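Voltenbridge, 2022-11-14. Quick notes from my talk with Nghĩa Mạc, typed up fast.

He sorts toy food. Play-kitchen stuff, mushrooms mostly. One wooden table, one bowl, everything goes through it. "People think you need shelves first," he says. "You need a bowl." Blue-green plastic, wide — nothing fancy.
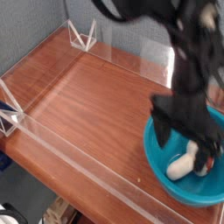
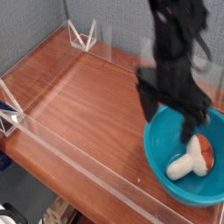
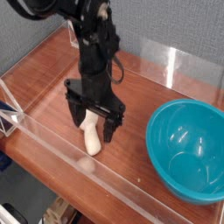

Phúc Ninh disagrees about the bowl. Too shallow, she told me on the phone, and she would go with a deep box and a lid, becuase pieces end up under the couch otherwise.

Nghĩa shrugs at that. "A lid means you never look inside." He has 121 pieces at home, had 60 in April. Soft ones he keeps apart from the hard ones. Fabric picks up crumbs — "always crumbs, I wipe and theres another one."

Favorite piece? No pause. "The mushroom. Fat stem, brown cap." Paid 9 dollars for it at Palavora, would not sell it. Next job is the play fruit, two bags, still in the hallway.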